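Indoor picnic on the floor, what am I missing?

kiltogrower
Posted Saturday
Rained out of the park for the second weekend in a row, so I'm thinking of doing the picnic in the living room instead. Tablecloth on the tile, paper plates, whatever's ripe from the pots. Has anybody done this with small kids? Mostly worried about the floor being hard and the cloth sliding all over the place.

drarkside_dan
We do it all winter! Put a yoga mat or an old blanket under the cloth, it stops most of the sliding and your knees will thank you. And get the fluted paper plates, the flat ones are useless for anything round.

Mine from this morning, just the tomatoes so far:
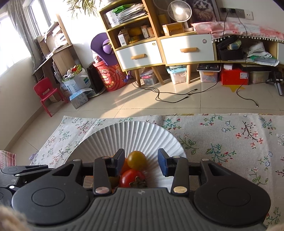

Red, orange and yellow-orange, on the flowered cloth

The cloth is from Estetti, it was 4 bucks on clearance and I've washed it more times than I can remember.

pots_and_pans
Love that cloth, the little pink flowers are so sweet. Gotta disagree on paper plates though. One kid leans on the rim and everything's on the floor. We use the plastic ones from camping and just rinse them.

drarkside_dan
Never had one tip on me, but my kids are 9 and 11 so maybe that's cheating lol

mossy484
Cut the tomatoes if you've got little ones!! Lengthwise, in quarters. Whole cherry tomatoes are a choking thing for toddlers. OP how small is small?

kiltogrower
3 and 5, so yes, I'll be cutting them. Good call. Is that yellow one a Sungold, Dan? Mine never get past green before the birds find them.

drarkside_dan
No clue, it was a mixed pack of seedlings and I lost the tags in about a week. The yellow ones are the sweetest in our house. The red ones I'd rather have with salt.

pots_and_pans
Salt on a cherry tomato is a crime, sorry

mossy484
It is not! Flaky salt and a bit of bread. Also OP, skip anything with juice boxes, we had grape in the grout for over 2 months.

kiltogrower
Ok so blanket underneath, water only, tomatoes quartered. Still undecided on the plates.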